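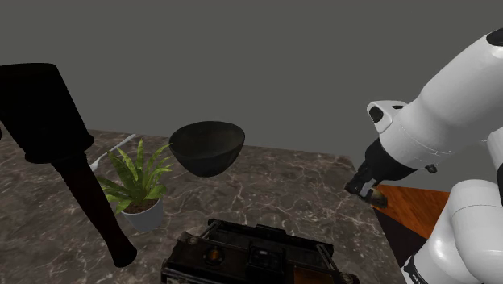
ビルウッド製菓教室について

焼き菓子とパンの教室です。少人数。港の坂の途中、フリスゲートという古いビルの二階。エレベーターなし、階段は急です。荷物の多い方は一階のブザーを押してください、誰か降ります。

最終更新 2022年10月31日(料金のところだけ直しました。残りは順番に)

はじまり

もともとはケリー・ダンモアの自宅教室。生徒は近所の人と、近所の人の妹さん。オーブンは家庭用で、天板は一枚しか入らない。二台目を買ったらブレーカーが落ちるようになり、それで引っ越し先を探しはじめました。

今の場所は前が仕立て屋さん。床に待ち針がまだ出てきます。ときどき。掃除はしてます。水まわりの工事が長引いて、開校は三月にずれこみ、最初のクラスは棚がないまま始めました。粉の袋は床に直置き、すみませんでした。あのときの皆さん、今も何人か通ってくれています。

「ビルウッド」はケリーの祖母が住んでいた家の名前。村の名前でも木の種類でもないです。よく聞かれるので書いておきます。

教えていること

大きく分けて二本。焼き菓子とパン。デコレーションケーキは年末だけ。飴細工やチョコレートの専門コースはありません。問い合わせをいただくたびにお断りしていて心苦しいのですが、教えられる者がいないので。

焼き菓子のほうは、バターの温度の話から入ります。最初の回はほとんどずっとバターの話。退屈だという感想もありました。でも二回目のサブレで、だいたいの人が「ああ」となるので、順番は変えていません。タルト生地、パウンド、メレンゲ、折り込み。折り込みは夏はやりません。室温が無理。

パンは食パン、丸パン、ライ麦、それと種の世話。種は持ち帰りできます。死なせてしまった人には分け直します、何回でも。怒らないので言ってください。

一回の粉の量は一人400グラム。家のボウルでも無理なくこねられる量にしています。焼けたものは全部お持ち帰り、袋か箱をご持参ください。忘れた人用の紙袋もあるけど薄いです。油がしみます。

教える人たち

ケリー・ダンモア。代表。パン担当。早口。聞き取れなかったら止めてください、本人も止めてほしいそうです。経歴はホテルのベーカリー、そのあと小さな店を二軒。夜中の仕込みがつらくなって昼の仕事に移りました。

コリナ・マノレ。焼き菓子。レシピの文字が小さい。老眼の方には拡大コピーを渡しています。タルトの型の油の塗り方にうるさく、そこだけで十五分かかる日もある。

アディール・ブハリ。土台のことを全部。仕入れ、予約、オーブンの調子、電話。教えはしませんが、卵とナッツ抜きの配合は彼がまとめたもの。アレルギーの相談は直接アディールへ。

ホラツィウ・ネアグは夜間クラスの担当、月の後半だけ来ます。ライ麦パンの回は彼。受けたい方は早めに。すぐ埋まるので。

材料のこと

小麦粉は三種類。袋の表示は棚に貼ってあるので写真に撮ってもらって構いません。バターは食塩不使用。砂糖は細かいものと粗いもの、あと黒糖少し。バニラは高くなりすぎて、今は回によってペーストにさせてもらってます。さやを使う回は予約ページにそう書いてあります。

ナッツと卵は全クラスで使う日が多く、完全に分けた調理はできません。道具も洗って共用。重いアレルギーの方は申し訳ないですが、お受けできないことがあります。まずご相談を。

レシピの管理に「ゲゼル」という自作の表を使っています。配合を入れると人数分に直してくれるだけのもの。昔ノートでやっていて、水の桁を間違えたことがあり、それ以来。卒業した方にも配っています。使い方の説明書はまだ途中までしかできていません。催促されてます。書きます。

料金と申しこみ

単発は一回3,000円、材料込み。エプロンは貸し出しあり、無料。六回続きのコースは割引あり、金額は予約ページを見てください。ここに書くと直し忘れるので。

種の追加キット(瓶、温度計、粉ひと袋)は925円。在庫がない週もあり。

キャンセルは前々日の夜まで無料。それ以降は材料を買ってしまっているので半額いただきます。お子さんの急な熱などは言ってくださいい、振り替えで対応します。

お子さんの参加は小学生から、保護者の方と二人で一席。つま先の出る靴は不可。サンダルで来た方には長靴をお貸ししますが、サイズが大きいのしかないです。

教室の外の仕事

カフェのメニューの相談を少し。坂下の喫茶店「ドラルテオ」の焼き菓子はうちの配合です。焼いているのはお店の方。週替わりで、何が並ぶかはこちらでも把握してません。お店に聞いてください。

ドローレス・ブラックウッドさんの読書会に月一回おやつを届けています。これは商売というより習慣。献立は本に合わせるので、海の話の月は塩の入ったクッキーになったり。残ったときは翌日のクラスで出ます。

出張教室は今お休み中。オーブンが会場ごとに違いすぎて、焼き色の保証ができず、一度本当に困ったことがあり。再開するときはお知らせに載せます。

よくある連絡

・焼けたけど真ん中が生。型の材質と大きさを書いて送ってください。写真もあると早いです。
・レシピをなくした。再送します。受講した月がわかると助かる。
・忘れ物。しばらく保管しています。保存容器のふたばかり残っています。見覚えのある方は取りに来てください。
・男性でも大丈夫ですか。大丈夫です。
・左利き。大丈夫です。作業台の端の席を取りますので備考欄に一言。

場所と連絡先

フリスゲート二階、721号室。二階なのに七百番台なのは前の大家さんの付け方で、理由は不明です。郵便は番号まで書かないと届きません。駐車場なし。自転車は裏の壁ぎわに。

電話はクラス中は出られません。メールのほうが確実、返事は翌日になることも。粉だらけの手で打つので誤字はご容赦くさい。

見学は歓迎、一回につき二名まで。試食つき。予約フォームの「見学」に印をつけて送ってください。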